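Who Checks the Checklist? A Look at Safety Rules for Small Robot Cells
Student project report, Automation and Work course
Janelle Barredo
November

Background

My assignment was to read the rules our department uses for its small robot cells and say whether they make sense. The rules come in a binder called the Wornanden guide, after the building where it was written. It has 6 sections and a sign-off sheet. I expected to be impressed. I was partly impressed.

The guide was written for the old Dresen lab, where the arms were larger and people worked right next to them. When the smaller cells came in, the text was copied over with the lab name changed in most places. Section 4 still says "Dresen" in its second paragraph.

What the guide asks for

Every cell must have a barrier, a stop button within reach, a speed limit for setup work, and a clear table before the arm is powered. Each run of pick-and-place work gets a line in the log. The log for the Aasen cell now holds up to 3,000 lines, and I read 800 of them. Most say "OK" and carry initials. I do not think "OK" is a finding.

The barrier rule is the one I trust least. The guide says "suitable walls" and leaves it there. Clear acrylic lets you watch the gripper from the side, and it stops a sleeve or a hand from drifting in. Whether it would stop a thrown part is a different matter, and the guide gives no test for it.

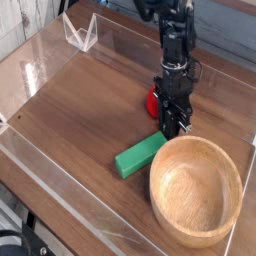 Does a wall around the table mean the cell is safe?
It covers one kind of risk, which is reaching in from the side. Someone still has to judge the speed, the grip force, what the arm is carrying and how people get in to reset the parts.

Where practice and paper differ

I sat in on setup work at 9 in the morning, when most resets happen. The people doing it were careful, more careful than the log suggests. They kept loose items away from the gripper's path and said "hands out" before each start. None of that is in the guide. Meanwhile the guide spends a full page on badge colors that I never saw anyone wear.

The Erko checklist, used by another course, is shorter and asks for a measured value on each line — stopping distance, for one. I like that better, although I have no proof that it leads to fewer problems. Its authors don't offer any either.

Suggestions

Replace "suitable walls" with a stated height and a simple push test. Drop the "OK" box and ask what was checked. Write down the "hands out" call. Take out the badge page, or start using badges.

I would also like the next group to read the rest of the Aasen log. I ran out of time, and a pattern could be sitting in the part I skipped.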